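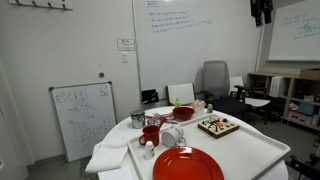 Tabletop setup with tray, tableware and a wooden activity board.

The Case for Reporting the Reset
Alun Owen

Most manipulation papers report a success rate over trials. Few report how the table was put back between trials, and I have come to think that the second piece of information is often worth more than the first. A policy evaluated on 18 starting layouts that were all restored by the same careful person to the same tape marks has been tested on far fewer than 18 conditions. The number in the table does not show this. The reset procedure would, if it were written down.

The argument comes from our work on Drolleck, a protocol for evaluating learned policies on mixed tabletop tasks. Mixed means that each episode draws from two groups of objects. One group is ordinary tableware and kitchen items: plates, mugs, bowls, a shaker. The other is an activity board with switches and buttons. The two groups fail in different ways. A mug can be grasped badly and still end up where it should be. A toggle switch has been thrown or it has not, and a finger that lands a few millimeters to the side produces no partial credit.

Until June we reset by photograph. The operator looked at a reference picture and moved objects until the table matched it. Tamunoemi Ojo went through the logs and found that the operators were matching position well and orientation poorly. Handles drifted toward the operator's dominant hand. A mug that should have been lying down was stood up, on the assumption that it had been knocked over. Each correction was small, and each made the next episode slightly easier.

The current procedure assigns layouts by a seeded draw, and the draw includes states that a tidy person would fix. Containers may be on their sides. Objects may sit against one another. The large tray is placed at an angle to the operator's chair so that there is no obvious straight line to square things against. The operator receives a written list and records every deviation, including the ones that seem too minor to matter.

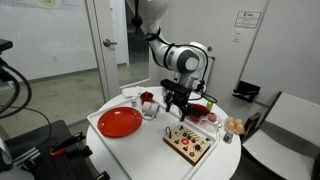 Arm over the tray, gripper between a mug and the red bowl.

We ran 753 episodes under the new procedure with a policy whose weights were unchanged from the earlier evaluation. The success rate on tableware fell. The success rate on the board stayed nearly where it was. I consider this the main result, and it is a result about us. The board does not move relative to itself, so there is little in it for a helpful operator to improve. The tableware had been improved for months.

Two objections deserve an answer. The first, raised by a reviewer of the Kirnemside workshop version, is that deployed robots work among people who do tidy up, and that a tidy distribution is therefore the realistic one. That may be so for a given kitchen. It is an argument for stating which distribution was used. It does not support leaving the matter out of the methods section, where a reader will assume random placement because the word "randomized" appears somewhere nearby.

The second objection is cost. Written resets are slower. On our table the added time was 3 minutes per episode at first, mostly spent reading, and it came down as the operators learned the list format. A group with one arm and one student will feel that. I would still take fewer episodes with a known reset over more episodes without one, and the confidence interval will at least describe something.

The board needs its own rules. Pose is recorded once per session, but control state has to be recorded per episode, since a rocker left on by the previous attempt changes what counts as success. 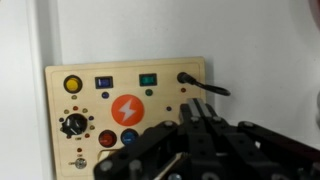

Ogunleye, our logging tool, therefore treats each control as a separate object with its own start state, and an episode cannot be opened until all of them have been entered. Operators dislike this. It caught five mislabeled successes in the first week, all of them cases where the target control was already in the goal position when the arm started to move. A camera-based check would be preferable. Driso, our attempt at one, reads rotary positions acceptably and small toggles badly, and we do not rely on it.

What I would ask of other groups is modest. Publish the reset list. State who performed the reset and whether that person knew which policy was about to run. Ours did know until a Thursday late in the study, and the episodes before that point are marked in the release.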